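Unit 2: Writing for a Reader in a Hurry

Welcome back, everyone! Last time we talked about long reports, and I know that was a lot to take in, so today we slow down and look at the humble one-page memo - my favorite thing to teach.

Put your request in the first 40 words. Your reader may never get to the second paragraph, however lovely it is. 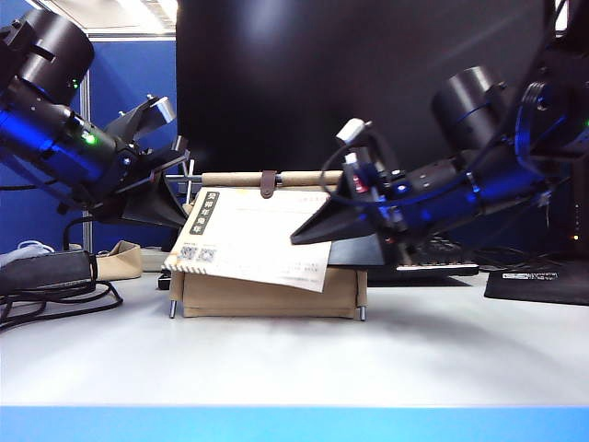 For next class

Cut the Grevano memo from your packet down to 80 words, and bring both versions along with a pencil.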